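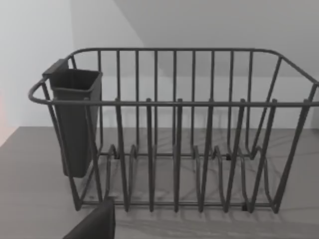
The dish rack and its utensil caddy, as the left gripper gets to see them in our simulated kitchen.

Welcome to the Skilcombe Robotics Club gallery! We put this page together for families, for next year's members, and for anyone who stopped by our table at the open house and asked what on earth we do with a kitchen that only exists on a computer. We build it, we break it, we drive two robot arms around in it, and then we argue over who gets the next turn.

The season project is called Fluveo. The name came out of a brainstorming session in December that went on way too long, and by the end of it everybody was too attached to change it. The goal is easy to say: get two arms to handle ordinary kitchen jobs in simulation, starting with the dish rack and the cabinet next to it. Getting there has been a wild ride!

The rack was our first real headache. All those thin bent wires look great on screen, but every one of them is something a gripper can bump into, and our first version of the collision model slowed the whole simulation to a crawl. The Sikora team (we split into two teams, Sikora and Grurkum, and yes, there are team songs) spent three meetings swapping the wires for simpler shapes that still leave the slots open. Now it runs fast enough that you can practice without wanting to throw your controller -- huge thanks to them.

Grurkum took on the cabinet. If you have never tried to open a door with a two-finger gripper, it is harder than you think. Your hand swings along with the door without you giving it a thought, but the arm has to be told to follow that curve, and if it pulls straight back the fingers slide right off the handle.
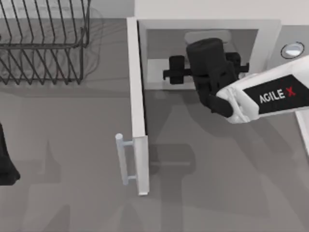
We log every practice run, good or bad, and we passed 800 of them before spring break. By the last meeting the count was up to 955! A run is capped at 30 seconds, so even the disasters are over quickly, and some of the disasters are the ones we replay the most. Trudy Whitelaw, our coach, has a rule that whoever crashes an arm has to write down what they were trying to do before they reset. People grumbled at first. Now that notebook is the first thing new drivers ask for.

Next up is putting the two jobs together, with one arm working at the rack while the other one deals with the door. The arms share a pretty tight space, so the drivers have to talk to each other the whole time. It gets loud in there and it is so much fun to watch.

Our demo day is Sat 4 April in the school library. There are 25 driving slots, first come, first served, and no experience is needed. Come try the door -- bring your little brothers and sisters, they tend to beat us.

Last updated by the Skilcombe web team after the spring meeting

Recent galleries
Fluveo kickoff night
Sikora vs. Grurkum: the block stacking rematch
Learning to drive two arms at once
Open house table and poster session
Building our first controller stand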